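Trirholm handheld collection kit: second progress report
Prepared by Danai Zervas for the Hildale equipment fund
Period covered: to the end of January

1. Where we are

The fund approved a lease on one Trirholm kit so we could judge whether handheld grippers are a sensible way to gather household task recordings before anyone signs for the full set. We are a bit past the halfway point. My view has softened a little since the first report, though not enough to recommend buying.

The target for this phase was 600 usable episodes. We have 300 that pass our own checks. The vendor's software reports a much higher figure, but it counts anything with a start and a stop as an episode, including the ones where the operator gave up or bumped the trigger. I would ask the fund to ignore the dashboard total in any comparison with other suppliers.

2. Work this period

Most of the effort went into kitchen and laundry appliances. Montecinos, the supplier's local reseller, had told us that enclosed spaces were a strength of the Gesorer gripper head. We planned our sessions around that claim and put the head into as many cavities, drawers and cupboards as the test flat would give us.

The results are mixed. Approaching an opening is easy enough and new operators pick it up within a morning. Working inside one is harder. The body of the tool is wide compared with the part that does the gripping, and operators have to bring it in close to themselves to get the angle. Clothing and sleeves end up in view more often than I would like. The fisheye lens does what the brochure says and takes in a great deal, but a good share of what it takes in is the tool.

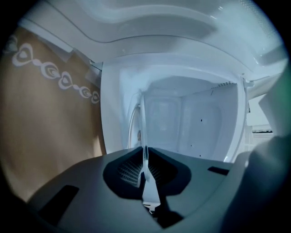 Gesorer head at the opening of a white appliance cavity, operator's side at left.

Of the episodes we threw out, 108 came from enclosed-space tasks. The main causes were lost tracking, the object hidden behind the tool at the moment of contact, and operator error, in that order. Montecinos disputes the first and says our walls are too plain for the tracker. That may well be true. Plain white interiors are also what most appliances have, so I don't see how it helps their case.

3. Support and reliability

One trigger spring was replaced under the lease. The part took longer to arrive than the agreement allows and we lost several sessions. The calibration routine is tedious but has behaved itself since the firmware update. Battery life is as advertised, and I have no complaints about the charger or the carry case.

The written manual is poor. We have made our own two-page version and the operators use that.

4. Spending

The lease is on budget. I have spent $2,000 of the contingency on operator hours to re-record rejected episodes. I have asked Montecinos for a credit against this and have not had an answer in writing.

5. Next period

Finish the drawer and cupboard tasks. Repeat a portion of the appliance work with patterned markers stuck near the openings, to test the reseller's explanation properly. Get a firm price on the narrower gripper head, which has been "coming soon" since our first meeting and which I won't factor into any recommendation until we have one on the bench.

I would ask that the decision on the full set be held over until the marker results are in.

D. Zervas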